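Brekeo Community Help
Home > Collecting and training > Demonstrations by hand

How varied do hand-held gripper demos need to be for a "hang the bag" task?

Asked by Peninah Mrema
Tags: demonstrations, hand-held grippers, two-handed tasks, soft objects
3 answers

Hi all! First proper question from me, though I've been reading this board most evenings since March and have pinched plenty of good ideas from it.

We're putting together a set of demonstrations for a two-handed task: take a fabric bag off a coat rack, and in a second version put it back on. Everything is recorded with hand-held grippers, with the marker cubes on top for tracking. No robot in the loop yet. The plan is to train one policy on the whole lot and then try it on the two-armed setup at our Timham site.

I love this task. It sounds dull when I describe it to my family, but a bag on a hook has so much going on. The strap folds over itself, the bag swings, the rack wants to turn when you pull it sideways, and you need one hand to steady things while the other lifts.

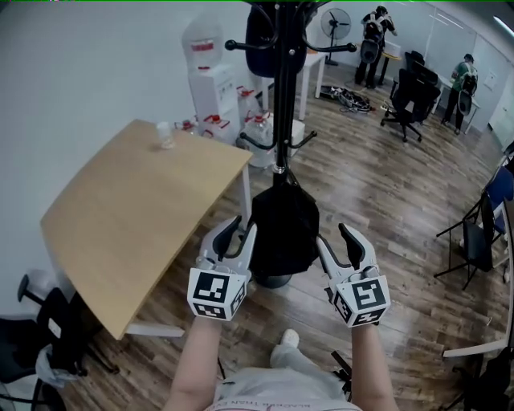

So far we have 174 demonstrations that I'm happy with. They were done by several of us, in one room, with the same rack, over more than one session. A first training run on the "take it off" half gave us something that reaches for the right spot nearly every time and then gets vague at the strap. It closes a little low, or it closes in the right place and pulls straight out when it should go up and over the hook.

My questions:

1. Should I be adding more of the same, or changing things? By changing I mean moving the rack, swapping the bag, turning the rack so a different hook faces the person, that sort of thing.

2. Does it matter that each of us has our own way of doing it? I go in with my left hand first to hold the pole. Romain grabs the bag with both hands and sort of scoops it. Both work fine for a human.

3. Other people are usually working in the same room while we record, and they end up in view. Do I need to clear them out?

4. We've been throwing away every attempt where the strap slipped and we had to have another go. Is that right? It feels wasteful.

Happy to share our episode notes if that helps anyone answer. They're only a spreadsheet, but a tidy one!

Thanks,
Peninah

Answer 1
Josiane Guillot
Accepted by the asker

Oh, I like this one. We did something close to it with aprons on a wall peg and I still think about it more than is healthy.

Taking your questions out of order, as number 2 is the one I'd fix first.

Two styles in one set can be fine, but with that many episodes and no way for the policy to know which style it's in, you can get a blend. Yours sounds like a blend to me. "Reaches for the right spot, then gets vague" is what ours did when half the group pinched the loop and the other half took hold of the cloth underneath. The reach was the same for everybody, so it learned the reach beautifully. Then the data split two ways and it went somewhere down the middle, where there was nothing to hold.

Try this before you record anything new. Go through the spreadsheet and mark each episode with the style used. Train on the bigger group alone. It costs you one run, and if the strap problem shrinks you have your answer. If it stays the same, I'm wrong and you've lost a night of computer time.

If it does help, agree on one way of doing it and write it down in plain words. Ours was four lines on a card: steady hand on the pole, other hand opens above the loop, close, lift straight up until clear, then bring it towards you. New people did five practice rounds from the card before we kept anything of theirs.

On question 1, yes, change things, but change the placement before you change the objects. Shift the rack a bit between episodes and turn it. Start with your hands in different places – high, low, wide apart. People forget that last one and start every episode from the same comfortable pose, and then the policy is lost the first time the arms wake up somewhere else. After that, bring in a second bag, then a third. I'd keep the first bag in the mix all the way through so you can still compare runs.

We went in blocks of 12. Twelve episodes, stop, watch them all back at double speed, then carry on. It's slower on the day but you catch the silly things. One Tuesday we'd have lost a whole afternoon to a smudged lens if we hadn't stopped to look.

Question 3, leave the people in! As long as they aren't reaching into the job itself. The room your robot ends up in will have people walking about in it. A background that keeps changing also makes it harder for the policy to latch onto some bit of wall or furniture as its landmark. The thing to watch for is anybody blocking the rack itself, or a second person's grippers coming right up close to yours. 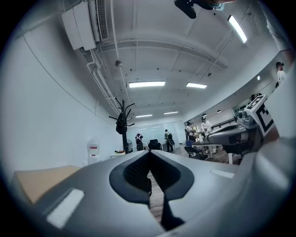
Gripper camera view, with the coat rack and several people further back in the room.

The gripper cameras are so wide that you'll get most of the room whether you want it or not, ceiling included, so it's worth watching a few full episodes from each hand as well as the head view. You pick up different faults. From the head you see whether the two hands are working together. From the hand you see whether the strap was ever properly between the fingers, and for your problem that's the one I'd trust.

Do make sure everyone in the room knows they're being recorded and is okay with it. We keep a sign-up sheet by the door.

On question 4, please stop binning the retries. Split them in two. If the strap slipped and the person calmly backed off and got it the second time, that's gold, keep it. If they fumbled, laughed, put the gripper down and started again, cut it. We ended up with 83 recovery episodes on the apron task and they made the biggest single difference of anything we tried. Before that, one miss and the policy just hovered there squeezing air.

Good luck, and do post how the single-style run goes. I'm properly curious.

Comments on this answer

Peninah Mrema: This is wonderful, thank you. I've started marking the styles already and it's a lot more lopsided than I thought, mostly my way. I'll set the run going tonight. The card is a great idea as well.

Romain Arnaud: For the record the scoop is faster.

Josiane Guillot: @Romain I believe you! Keep it for a second set with its own label. It might well be the better one to teach, you'd just want to teach it by itself.

Peninah Mrema: Do you count a recovery if the bag comes right off and lands on the floor?

Josiane Guillot: I'd treat picking it up off the floor as a separate task. Different reach, different grip. Keep the footage though.

Answer 2
Quentin Huet

More data. We had a drawer task that looked hopeless and then it came good once we'd doubled the set. Didn't change anything else.

Comments on this answer

Armelle Roussel: Doubled from what to what, though? And was it one person doing all of them?

Quentin Huet: One person, yes. Me. Don't have the numbers handy.

Answer 3
Armelle Roussel

I agree with nearly all of Josiane's answer, so only a couple of things to add from the tracking side.

Check your cubes at the moment of the lift. When you go up and over a hook with both hands close together, one gripper can hide the other's cube from the head camera. If your hand path comes from the markers, you may have a gap or a jump at exactly the point where your policy goes vague. Plot the height of each gripper over time for a dozen or so episodes. A clean lift is a smooth rise. If you see a flat bit followed by a sudden step, the path has been filled in across a gap and the policy is learning the filled-in version.

We met this at Surkoditz with a towel rail. The fix was mostly in how we stood. A half step back and the elbows a little wider kept both cubes in sight, and nobody minded after the first day.

Second, the opening and closing of the fingers. Straps are thin. If the width reading from your grippers is a bit off, "closed on a strap" and "closed on nothing" look nearly the same in the numbers. Close each gripper on nothing at the start of every session, hold for a couple of seconds, and save that as its own short recording. Then you have a zero to compare with.

There's an old thread here from 2017 on cloth handling that people still link to. The code in it won't run any more but the part about choosing where to grip is still worth your time. Search for "Pruvost towel notes" and it should come up first.

And do share the spreadsheet! I'd love to see how you're laying out the notes. Ours has grown a column for everything, including what shoes people had on, and I can't remember who added that or why.

Comments on this answer

Peninah Mrema: Just plotted the first few. There's a step in some of them, right at the lift! Only in the ones where both hands are up near the hook. I'll go through the rest tomorrow and add a column for it.

Armelle Roussel: Great find. Leave those out of tonight's run if you can, otherwise you'll be testing two things at once.

Peninah Mrema: Too late, it's running. I'll do a second one without them and post both.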